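사내 다회용품 전환 시범사업 중간 진행보고

수신: 총무지원본부
작성: 시범사업 운영 담당
작성 시점: 2023년 3월

1. 보고의 범위

본 보고서는 지난 분기에 승인받은 다회용품 전환 시범사업의 중간 경과를 정리한 것이다. 대상은 본관과 별관 2개 건물이며, 컵 대여와 회수는 Puvent가, 세척은 Zata가 맡고 있다. 재고와 회수 기록은 Edix에 입력한다. 승인 당시 제출된 계획서에는 상반기 안에 일회용 컵 구매를 사실상 중단한다는 목표가 적혀 있었다. 현재까지의 자료로 보면 이 목표가 달성될 것이라고 말하기 어렵고, 달성된다고 해도 그것이 이 사업 덕분인지 확인할 방법이 아직 없다.

미리 밝혀 두자면, 작성자는 이 사업이 필요 없다고 보는 쪽은 아니다. 다만 시작할 때 들은 설명과 실제로 손에 쥔 숫자 사이의 거리가 꽤 멀고, 그 거리를 좋은 말로 메운 보고서를 올릴 생각은 없다.

2. 지금까지 한 일

다회용 컵 350개를 들여와 두 건물의 탕비실과 회의실에 나누어 비치했다. 회수함을 층마다 설치했고 세척 주기는 이틀에 한 번으로 정했다. 안내문은 두 차례 발송했다. 첫 안내문에는 회수함 위치가 잘못 적혀 있어 별관 쪽 문의가 많았고, 두 번째 안내문에서 바로잡았다.

천 가방 배포도 같은 시기에 진행했다. 외부 구매 시 비닐봉투를 줄이자는 취지였는데, 배포 이후의 사용 여부는 조사하지 않았다. 계획서에는 배포 수량만 지표로 잡혀 있다. 나누어 주기만 하면 달성되는 지표이므로 성과로 보고하지 않겠다. 천 가방은 생산 단계의 부담이 커서 여러 번 써야 의미가 있다는 점은 사업 초기에 이미 지적되었고, 그 지적에 대한 답은 지금도 없다.

별관 Abou Zeid 회의실에는 정수기 옆에 전용 거치대를 두었다. 외부 방문객이 가장 많은 곳이라 시범 장소로 골랐으나, 방문객은 대부분 거치대를 그냥 지나친다. 회의 주관 부서에서 미리 컵을 꺼내 놓은 날에만 사용량이 올라간다.

3. 회수 기록

사업 개시 후 Edix에 입력된 회수 건수는 누적 2238건이다. 숫자만 보면 나쁘지 않다. 문제는 이 숫자가 무엇을 뜻하느냐는 것이다.

우선 회수 건수는 대체된 일회용 컵의 수가 아니다. 원래 개인 머그컵을 쓰던 직원이 다회용 컵으로 옮겨 온 경우에도 한 건으로 잡힌다. 이런 경우 절감 효과는 없고 세척 부담만 늘어난다. 탕비실에서 몇몇 직원에게 물어본 바로는 드문 일이 아니었다. 설문을 하지 않았으니 비율은 제시하지 않는다.

입력 방식도 걸린다. Edix에는 회수함을 비울 때 한꺼번에 수량을 넣게 되어 있고, 층별 구분은 선택 항목이다. 개시 직후 기록의 상당 부분은 층 정보가 비어 있다. 어느 층에서 잘 쓰고 어느 층에서 안 쓰는지를 지금 자료로는 말할 수 없다. 공급사 측은 화면 수정이 가능하다고 했지만 일정은 받지 못했다.

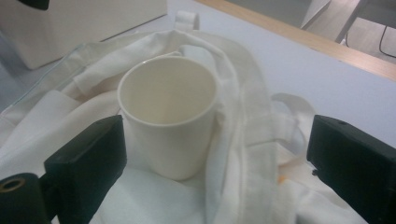
분실률도 마찬가지다. Puvent가 보내온 자료에는 분실이 거의 없는 것으로 되어 있으나, 해당 자료는 책상 서랍이나 사물함에 들어가 있는 컵을 '사용 중'으로 분류한다. 한 달 넘게 돌아오지 않은 컵이 사용 중인지는 의문이다. 기준 기간을 정해 달라고 요청했고, 답변은 검토하겠다는 것이었다.

4. 비용

세척비는 건당으로 청구된다. 계약 당시에는 사용량이 늘수록 단가가 내려간다고 들었으나, 계약서에는 단가 인하 구간이 적혀 있지 않다. 구두 설명이었던 것으로 보인다. Zata 담당 창구에 서면 확인을 요청해 두었다. 이 부분이 정리되지 않으면 사용량 증가는 곧 비용 증가가 되고, 사업이 잘될수록 예산이 모자라게 된다.

일회용 컵 구매비는 개시 전보다 줄었다. 그러나 같은 기간에 재택근무 일수가 늘었고, 별관 한 층이 공사로 비어 있었다. 출근 인원을 반영해 다시 계산하지 않은 상태에서 절감액을 적는 것은 부적절하다고 판단해 이번 보고서에서는 뺐다. 총무팀 출입 기록을 받으면 계산할 수 있다. 개인정보 문제로 집계 형태로만 받기로 했다.

각 부서가 비품비로 따로 구매하는 컵도 통계에 들어오지 않는다. 중앙 구매를 줄이면 부서 구매가 늘어날 수 있다. 실제로 그렇게 되었는지는 모른다. 다만 비품 신청 항목에 컵이 '기타 소모품'으로 묶여 있어서, 늘었더라도 눈에 띄지 않는 구조다.

5. 직원 반응

접수된 의견은 위생에 관한 것이 가장 많다. 컵 안쪽에 물때가 남아 있다는 내용, 세제 냄새가 난다는 내용이 반복된다. 세척 상태 점검은 계약상 공급사가 스스로 하게 되어 있다. 검사 성적서를 받기는 했으나 표본을 누가 골랐는지가 적혀 있지 않아, 안심하라는 근거로 직원들에게 돌리지는 않았다.

취지에 공감한다는 의견도 있었다. 다만 공감한다고 적은 직원이 컵을 반납하는지는 별개의 문제이고, 사내 게시판의 호응 수를 성과 지표에 넣자는 제안에는 반대 의견을 냈다.

회의 준비를 맡는 직원들의 불만은 따로 적어 둔다. 컵을 꺼내고 모으고 회수함까지 옮기는 일이 업무 분장 없이 늘어났다. 계획서의 소요 인력 항목에는 이 시간이 빠져 있다.

6. 남은 기간의 계획

7월까지 다음 사항을 진행한다.

Edix 입력 화면에서 층 정보를 필수 항목으로 바꾼다. 수정이 늦어지면 종이 기록표로라도 시작한다.
출근 인원 집계를 받아 1인당 일회용 컵 구매량을 개시 전과 비교한다.
부서 비품 신청에서 컵을 별도 항목으로 분리한다.
장기 미반납 컵을 분실로 처리하는 기준을 Puvent와 합의한다.
세척 상태 점검은 우리 쪽에서 표본을 골라 외부 기관에 한 차례 의뢰한다. 비용은 예비비에서 충당한다.
천 가방 추가 제작은 사용 실태를 파악할 때까지 보류한다.

7. 요청 사항

본부에서 검토 중인 전 건물 확대안은 결정을 미루어 주시기 바란다. 확대의 근거로 제시된 절감 추정치는 공급사 제안서의 수치를 옮긴 것이고, 우리 건물에서 측정한 값은 하나도 들어 있지 않다. 제안서의 가정 가운데 회수율과 컵 수명은 지금까지의 경험과도 잘 맞지 않는다.

컵 추가 구매 요청도 함께 철회한다. 현재 수량이 부족하다는 의견이 있으나, 모자란 것인지 돌아오지 않는 것인지 구분이 되지 않는다. 미반납 기준이 정해진 뒤 다시 상신하겠다.

사업 기간 연장은 이번에 요청하지 않는다. 1인당 구매량 비교 결과가 나오면 결과가 좋든 나쁘든 그대로 첨부하여 최종 보고서를 제출할 예정이며, 계속 여부는 그 자료를 놓고 논의하기를 바란다.

붙임: 회수 기록 집계표, 세척비 청구 내역, 직원 의견 접수 목록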